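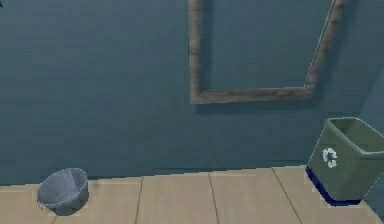

Corner mockup, blue-gray wall with the two bins

Home & Office Forum > Waste and Recycling > Paper bin or no paper bin in a small office?

tallowgate
3 Nov 2020
We have 17 desks on one floor in Lirport and I'm redoing the bin setup before the new lease starts in March. Right now everyone has a wastebasket under the desk and there is one recycling bin by the copier. The recycling is full of coffee cups and the wastebaskets are full of paper. I want to drop the desk baskets and put a trash and recycling pair in each corner. Has anyone done this and kept it?

mendel_r
Did it at my last job. People complained for two weeks and then stopped. Put the pairs where people already walk. Ours were next to the door and the kitchen, and the one by the window never got used.

pcoyle65
I would leave the desk baskets alone. We took ours out and people started keeping a grocery bag on the floor next to the chair. The cleaners won't touch a personal bag, so it sat there all week. We put the baskets back.

mendel_r
That sounds like your bins were too far away. How far did people have to walk?

pcoyle65
65 feet from the far desks. The building wouldn't let us put anything in the hallway.

mendel_r
Then yes, too far.

hatchbarn
Check with your hauler before you buy anything. Godinho picks up for us and they reject a load if there is food in it. They charged us $100 the first time and $200 the second. They also want paper kept apart from cans, so one recycling bin per corner might not be enough for you.

tallowgate
We have Godinho too. I thought they took mixed.

hatchbarn
Depends on the contract. Ours is the old one. Look at the second page, there is a line for sort type.

quillby
The size of the opening matters more than where the bin is. We have the Omik bins with a slot lid on the paper side. You can't get a cup through it without working at it. Cups in the paper went way down after that.

pcoyle65
The Omik lids crack at the hinge. We had three go in one winter. The Rallora ones are heavier and cost more but the lid is one piece.

quillby
Ours are four years old with no cracks. Are your people leaning on them?

pcoyle65
Probably.

tallowgate
Found the contract. Sort type is mixed, no food. So one recycling bin per corner is fine. I'm going to try two corners first and leave the desk baskets at the far end, then ask people after a month. Does anyone know if the slot lid is sold separately?

quillby
It is, but order by the model number on the bottom of the bin. The lids look the same in the catalog and the small one doesn't fit the tall bin. I sent one back.

hatchbarn
Put a sign at eye level too. Ours is taped to the lid and when the lid is up you can't read it.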